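Umari vinyl tablecloth, 99 inch, pale floral
Reviewed by Sylvie Grewal

We bought this in May to replace a cotton cloth that needed ironing every time it came out of the wash. It cost $22 from Bednárik, and the shipping was free because I ordered two.

It arrived folded, with hard creases in both directions. The leaflet says to leave it flat overnight. I did, and most of the creases went. The two along the middle took another four days. A hair dryer on low helped with those.

The print is small flowers on a pale background. It looks a little grayer than it did on the Bednárik site. Crumbs don't show much, coffee does.

Cleaning is the reason to buy it. Tomato sauce, tea and felt-tip pen all wiped off with dish soap and warm water. Turmeric left a yellow mark that faded after a few days but is still there if you look for it. Don't use anything with bleach. My neighbor Anjana Bhuiyan did, on the same cloth, and the print went dull in one spot.

The backing is thin felt. It grips well on bare wood and slides on glass. There was a plastic smell for the first week, stronger in the afternoon when the sun was on the table.

The hem is only folded and glued, and one corner has started to lift. The Trekimis cloth I had before was stitched all the way around, but it cost $50 and was shorter.

Four stars. I would buy it again at this price, in a darker color.

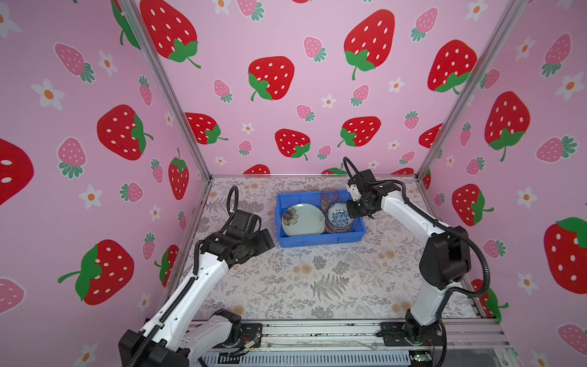 Customer service answered my email about the corner in two days and offered a partial refund, which I took.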